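Ticket 209: Rennie sim demo freezes between runs on the visitor screen
Opened by: Elspeth Sutherland
Area: Open day, Plillcombe hall
Priority: please, before the January visit

Hi all. I'm the one running the simulation corner when the Grakotitz people come through, and I've been practising my spiel on the spare laptop all morning. Most of it is lovely. The pick demo itself behaves, the kids' version of the instructions is printed, and I've even stopped saying "end effector" to people who only came in for a sausage. My problem is the bit after a run.

When a visitor finishes and I hit reset, the big screen sometimes sits on the old view while my laptop has already gone back to the start. I keep talking, the visitor picks up the controller, and then the screen catches up all at once and everyone looks at me. It's done it with the Vollico viewer in full screen and never in a window, at least so far.

What I've tried:
Restarted the viewer. Fine for a while, then back again.
Swapped the long HDMI cable for the short one. Same behaviour.
Turned off the screen saver (it was on, my fault, but no change).
Dropped the viewer refresh from 40 to 20. It felt a bit better, though I might be kidding myself.

I saved a couple of views from the yellow piece task, so you know which layout I'm running.
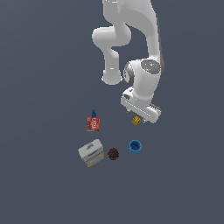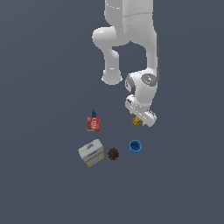
The fingers are just above and to the right of the yellow piece in the first and closed around it in the second.

Mareike Lindemann: Thanks Elspeth, easy one to chase, I think. Full screen mode in the viewer holds its own copy of the session, and a reset from the laptop doesn't always reach it. Can you reset from the viewer menu instead and leave the laptop alone between visitors? Also put the refresh back to 40, please. Lowering it only makes the lag harder to spot.

Elspeth Sutherland: Ooh, okay. Refresh is back up and I've done a string of resets from the viewer menu with no sticking at all! The menu is a pain to reach with a crowd leaning in, though. Is there a key for it?

Mareike Lindemann: F2, but it's off by default. Tick "presenter keys" in settings and restart the viewer once.

Elspeth Sutherland: Found it, ticked it, works a treat. I've stuck a note on the lid for whoever takes over while I'm at lunch. Can we leave this open until I've tried it on the proper screen in the hall? I can get in there after 2, once the chairs are out.

Status: waiting on hall test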